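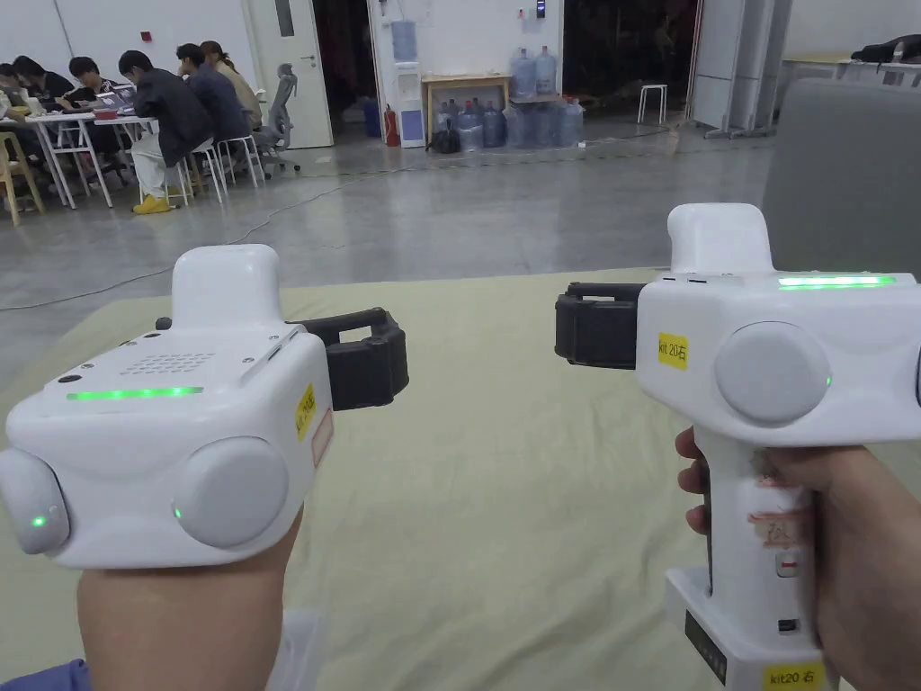

Polished concrete floors are installed in all ground-level units at the Giltow Building and in most units at Prillisau Court. The questions answered on this page are those most often received by the Property Office from new and renewing tenants. The floor is gray, hard, and left uncovered at handover, and tenants may spread a fabric mat over part of it, as in the photograph, without asking for permission. Fixed coverings are a different matter and are dealt with further down. Where an answer on this page differs from a signed lease, the lease applies.

Tenant Services > Your Unit > Floors > Frequently Asked Questions

Print this page | E-mail this page

Is the floor sealed?

Yes. A penetrating sealer is applied before handover, and the surface is then polished. The sealer slows the passage of liquids into the concrete but does not stop it completely. Spills should be wiped up promptly, particularly coffee, vinegar, citrus juice, and any cleaner that contains acid.

What may I use to clean it?

Dry dust mopping is sufficient for most days. For washing, use clean water and a neutral floor cleaner at the strength given on its label. Bleach, ammonia, scouring powder, and wax must not be used. Wax leaves a film that can be removed only by machine, and the cost of removal is charged to the tenant.

Which kinds of mats and rugs are allowed?

Loose fabric mats, woven rugs, and felt-backed runners are allowed in any size that leaves doorways and floor drains clear. Mats with solid rubber backing are not allowed, as some of them stain the surface permanently. A mat that has become wet should be lifted and dried before it is put back. Mats in shared corridors are removed by the cleaning contractor and held for 10 days.

May I install carpet, vinyl, or wood over the concrete?

Only with written consent. Adhesive, tack strips, and screws damage the polished surface. Requests should be made on Form 3, enclosing the manufacturer's installation sheet and a sketch of the area to be covered. Floating floors that are not glued down are usually approved.

Why are there fine lines in my floor?

Concrete shrinks as it cures, and hairline cracks are normal. They do not affect the strength of the slab and are not repaired. A crack wide enough to admit the edge of a coin should be reported, as should any crack where one side stands higher than the other.

The straight grooves are control joints, cut on purpose. Please do not fill them.

How much weight can the floor carry?

Ground-level units may hold ordinary office, studio, and light workshop furnishings without further approval. Any single item weighing more than 200 pounds must stand on pads or a spreader board. Safes, kilns, and stone-topped tables must be approved before delivery, whatever their weight. Upper-level units at Prillisau Court are subject to the limits in Schedule B of the lease.

Is the floor slippery?

When it is clean and dry, the floor provides good footing in ordinary shoes. Water, fine dust, and cooking oil all reduce grip. Tenants who receive visitors are required to keep an entrance mat in place during wet weather and to check that its corners lie flat.

The floor feels cold. Can anything be done?

The slab is not heated. Loose rugs with a felt pad beneath them make a noticeable difference where people sit for long periods. Portable electric heaters are permitted if they have a tip-over switch and are plugged directly into a wall outlet.

When is the floor repolished?

Shared areas are repolished every April. Individual units are repolished between tenancies and, during a long tenancy, on request. The work takes one full day for a standard unit, and the floor must be cleared beforehand. Moving furniture is the responsibility of the tenant. The contractor, Khoury Floor Care, will not begin if items remain in the room.

What will I be charged for at the end of my lease?

Ordinary wear is not charged. This includes light scuffing, dulling along walkways, and slight differences in color where a rug has lain. Charges apply to etching, oil stains, paint, adhesive, and drilled holes. The patching charge is $126 per hole or stained area. Tenants may attend the final inspection and will receive a copy of the report.

Whom should I contact?

Floor questions at the Giltow Building are handled by Aravind Acharya, and those at Prillisau Court by Issa Khalaf. Both may be reached through the Property Office, Sekcombe Street entrance, or by using the message form in the tenant account. Water on the floor from an unknown source should be reported by telephone on the emergency line at any hour.

Last reviewed 2021-12-14

Print this page | E-mail this page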